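Mollden Community Workshop - Building Safety Walk-Through
Building: Sayegh Annex, ground floor
Inspected by: Suha Semaan
Date: 20 January 2020

1. Exits and signs
Main door opens fully - OK
Rear door opens fully - NOT OK. Closer is stiff, takes two hands. Adjust or replace.
Exit signs lit - OK

2. Fire equipment
Extinguishers tagged and in date - OK, except unit 174 by the boiler room. Tag missing.
Pull stations clear - OK
Comment: Khalil Tarawneh to order a new tag and log it.

3. Electrical
Panel clear to 50 inches - OK
No extension cords used as permanent wiring - NOT OK. 2 found in the break room, one feeding the fridge. Same comment as last time.
Cover plates in place - OK

4. Floors and walkways
Aisles clear - OK
Mats flat - OK after taping at the front entry
Stair treads - wear on the third step, watch until February

5. Storage
Shelf load signs posted - OK. Brundberg rack is marked 1000 lb per bay.
Heavy items on low shelves - NOT OK. Paint cans on top shelf, moved during the visit.

6. Work surfaces
Tops clear of loose items - NOT OK. Small cubes and two open boxes on the table. No trip cords - OK
Edges free of chips - OK 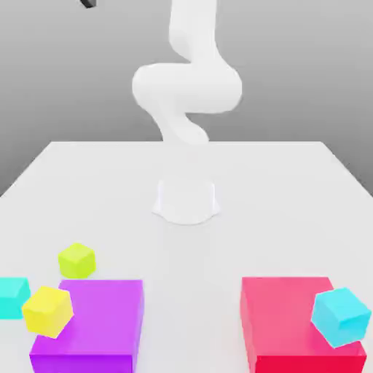 Item 6: table with white arm, base near the middle of the top (computer rendering).

7. First aid
Kit stocked - short on gauze and burn gel
Eyewash flushed weekly - log has gaps, start a new sheet

Open items go to Khalil Tarawneh. Recheck in February - rear door and cords first.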